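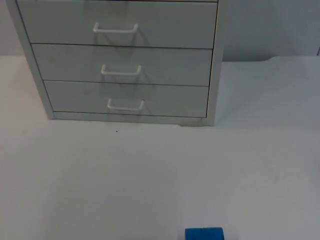
My talk is on whether a machine can do ordinary chores yet, in a house or on a shop floor. The answer I'm going to give is "some of them, slowly, with a person nearby." Say that right away so people don't sit through the whole talk waiting for it. Then point at the slide and ask who in the room could put the blue thing away in one of those three drawers. Everyone can. Each drawer has a plain wire handle you could hook with one finger. Let that sit for a second, then say this is still a fair test for a robot in 2020, and that the rest of the talk is about why.

Speaker notes, Pidska open evening, Drurnance branch library
January 19, 2020
Running time: keep it under the hour with questions. Skip the parts marked OPTIONAL if we start late.

Opening

Thank the library for the room. Say who I am: I set up and fix machines for small shops, and I was asked to speak because people keep reading that the robot housekeeper is coming. I don't build research robots. I read the reports, go to the demos when I can, and spend the rest of my week in places where things have to work every day.

Ask for a show of hands: who has a robot vacuum? Who has stopped using one? Don't comment on the split, just move on.

What machines already do at home

Remind them that most housework by machine is old news. The washing machine, the dishwasher, the bread maker. None of them looks like a robot, and each one works by changing the job. The dishwasher doesn't pick up a plate and scrub it. You load the plates and it sprays the whole lot in a closed box.

What's left over for people is the part before and after. Sorting, loading, unloading, folding, putting away. Almost all of that is picking things up and setting them down somewhere else, and that's what the rest of the talk covers.

The drawer

Go through putting something away in a drawer as a list of steps. Read it slowly.

Find the handle.
Get a finger or a hook behind it.
Pull straight enough that the drawer doesn't jam.
Stop before it comes all the way out.
Let go of the handle without dragging the drawer along.
Find the object and pick it up.
Carry it over the opening and let go.
Push the drawer shut.

Then say what a person does at each step without noticing. You feel the drawer stick and you wiggle it. You feel it get heavy at one side and you shift your hand. If it's on casters or it's a light cabinet, you put your other hand on top to hold it still. A robot with one arm has no other hand. If the cabinet slides, the whole job has moved and the robot has to look again.

White handles on light gray drawers are also harder for a camera than they are for us. There isn't much difference in color to go on. A person uses the shadow under the handle without thinking. Go back to the first slide if anyone asks and show them the shadows.
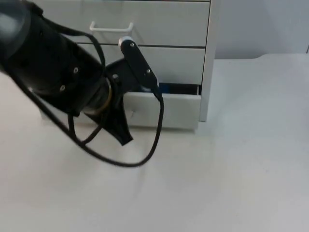 Slide 2. Robot arm at the chest of drawers: bottom drawer partly open, blue object inside.

Leave this one up while I talk about hands. Ask people to look at the two fingers and compare them with their own. No palm, no thumb in our sense. A hand like that can pinch, hook and push, and you can get a lot done with pinch, hook and push, but every job has to be turned into those moves.

Mention the cable. People laugh at it sometimes. Shop people don't, they ask what happens when it catches on a handle. Good question, and I say the same thing each time: on a production cell you'd dress the cable tight along the arm and check it on every shift. A loop hanging down in front of a drawer is something I'd want fixed before I left it running alone.

Make clear that a still picture doesn't tell you how well a machine works. For any robot demo, including the videos they've seen online, there are questions worth asking. How many tries? Was the video sped up? Was someone steering it? Did anyone move the cabinet between tries? Would it work with a different cabinet?

Numbers (OPTIONAL if short on time)

Use the Kesta trial, because it's small enough to explain. A group of hobbyists set up one arm and one household task, taught it with 2,000 recorded runs, and then tested it 200 times. It finished the task in 84 percent of the tests.

Ask if that sounds good. Most rooms say yes. Then ask how they'd feel about a dishwasher that failed 16 loads out of 100, and where in the kitchen it would leave the plates. Both reactions are reasonable. For a learning machine it's a strong result. For an appliance it's a return to the store.

Also say that the test used the same room and the same lighting as the teaching. They wrote that down themselves, which I respect. They planned to repeat it in another kitchen in July.

The shop floor

Different picture here, and people from the plant will want this part.

Oprea is the parts counter I look after on the east side of Drurnance. Their back room has a wall of small drawers: screws, clips, seals, fuses. The owner asked me whether an arm could fetch from them. We worked it through on paper and the answer was no for the drawers and yes for the job. Take the drawers out. Put the fast-moving parts in open bins at a fixed angle, all the same size, all facing the same way. An arm can pick from those all day. The slow-moving parts stay in the drawers and a person gets them.

This is how automation usually goes in a shop. You change the work until the machine can do it. You can do that at work because you own the layout and the same parts come through every day. At home you don't want to live in a room arranged for a robot arm. You've got socks in one drawer and batteries and string in another, and it changes every week.

Things to say on cost: the arm is often the smaller part of the bill. Guards, grippers, bins, wiring, and my time are the rest. Then somebody has to be there when it stops. If the shop only has one person who knows how to restart it, that person can't go on vacation.

What I'd expect next

Keep this short. I'm not good at predictions and I should say so.

Jobs with one kind of object and a fixed place to put it will come first. Laundry folding has been promised for a long time and cloth is very hard, so I wouldn't wait for it. Putting hard objects into known places looks closer to me. Fetching things for someone who can't get up easily may be the first home job that's worth the money, even if it's slow, because there the choice is between slow and having to call somebody.

I don't expect to buy one in the next few years. I'd be glad to be wrong about that, since I don't like putting away laundry either.

Questions that usually come up

Will it take jobs? Talk about Oprea. Same people on the counter, less walking to the back. I can't promise that for other shops and shouldn't try.

Is it safe around kids? An arm strong enough to pull a stuck drawer is strong enough to pinch a hand. In a shop it gets a guard or a speed limit. At home I haven't seen a setup I'd leave alone with a toddler.

Why not give it two arms? Some have two. It helps with holding the cabinet still. It also means more to buy and more to go wrong, and the arms have to keep out of each other's way.

Can I build one? Yes, a small one. Start with moving one block from one spot to another. Leave the drawer for later. Handout has the reading list and is on the table by the door.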